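Rattana Thammasiri has run the finishing shop at Furketti since 2000, and most of her questions from customers concern raw plywood. "They sand too far," she said. "The face veneer is thin, and there is no second chance."
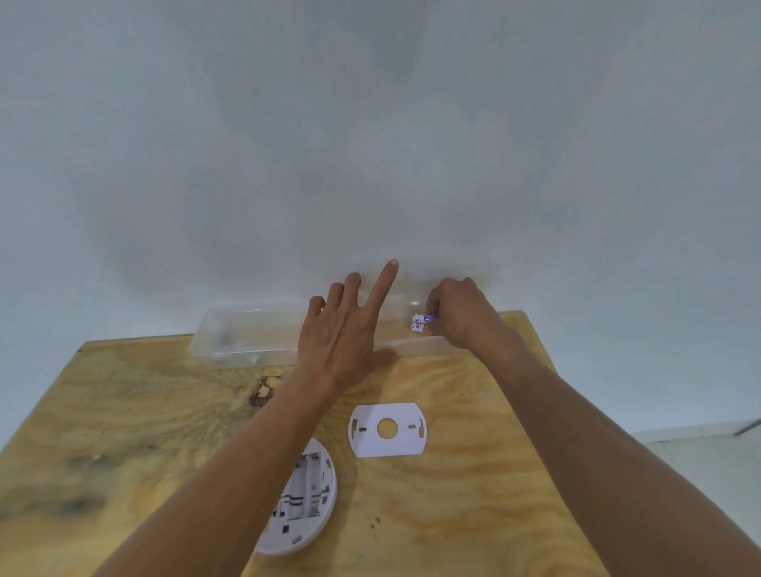
Sanding at Furketti stops at 220 grit for oil and sooner for paint. Thammasiri wipes off the dust, then applies 2 thin coats, 20 hours apart. Swirling grain and a dark, knot-like stain, as on this tabletop, stay visible under clear oil - "paint it if that bothers you," she said.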